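Skatis Two-Arm Student Workcell

Classroom and Competition Equipment > Enclosed Workcells > Skatis

Overview

The Skatis is an enclosed workcell with two robot arms, supplied to schools, colleges and after-school clubs that teach manipulation as part of a robotics program. It is offered by Skornico for supervised instruction and for team preparation ahead of the Sorkard Student Challenge. The cell arrives assembled and aligned. A class can begin work on the day of delivery once the instructor has completed the commissioning checklist.

Both arms are mounted along the front edge of the table and share one work surface. Students may program them separately or as a pair, and most course material begins with a single arm before introducing tasks in which one hand steadies an item and the other moves it.

Intended Use

The workcell is suited to students in the upper grades of high school and to first-year college courses. It is not intended for unsupervised use or for production work. Each order includes the Bhatia course pack, which contains 45 lesson plans, an instructor guide and printable score sheets. Lessons may be taken in any order after the opening safety unit.

Student Project: Sorting Power Accessories

One of the longer projects in the course pack asks a team to clear a table of everyday charging and power items. The items are chosen because they differ in shape and because cables do not hold still when they are moved. Teams are expected to plan their own order of work, record each attempt and present their results to the class at the end of the unit.

The project was written by Jyoti Kashyap, who coordinates curriculum for Skornico, and was taught in draft form by Harish Yadav to his evening robotics club before its release in July. Comments from that club led to a longer section on cables and a shorter section on written reports.
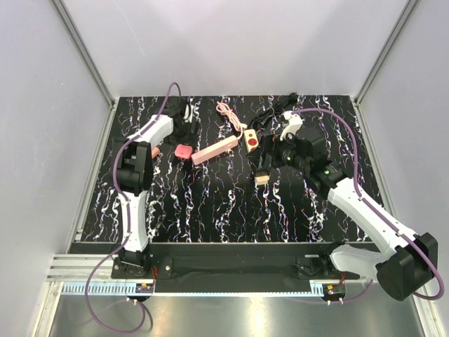

Skatis workcell during the power accessories project, with a pink power strip between the two arms.

Instructors may substitute their own items. Cords should be unplugged from any outlet before they are placed on the table, and items with exposed metal contacts should be left out. Small blocks and plug adapters make good first objects. Coiled cables are best saved for teams that have already completed the single-arm lessons.

What Is Included

Enclosed workcell with tabletop, two arms and two grippers
Front mounting rail and cable duct, installed
Bhatia course pack, instructor and student editions
Tool kit and spare gripper fingers
One online training session for up to 3 instructors

A classroom computer is not included. Current system requirements are sent with each quotation.

Specifications

Product name: Skatis
Configuration: two arms, shared table
Shipping weight: 176 pounds
Assembled height: 76 inches
Lesson plans supplied: 45
Instructor places included: 3

Site and Supervision

The cell must stand on a level floor with clear access to the front. A trained instructor must be present whenever the arms are powered. Students should keep hands, hair and loose clothing outside the enclosure while a program is running – this applies to slow test runs as well. Cables leading from the grippers should be checked for free movement before each session, and the table should be cleared at the end of class.

Ordering and Support

Quotations are prepared for schools, districts and registered clubs on request. Please state the number of students, the room in which the cell will be used and whether the team plans to enter the Sorkard Student Challenge. Replacement parts may be ordered separately by any school with a registered cell. Questions about lesson content should be marked for the attention of Jyoti Kashyap.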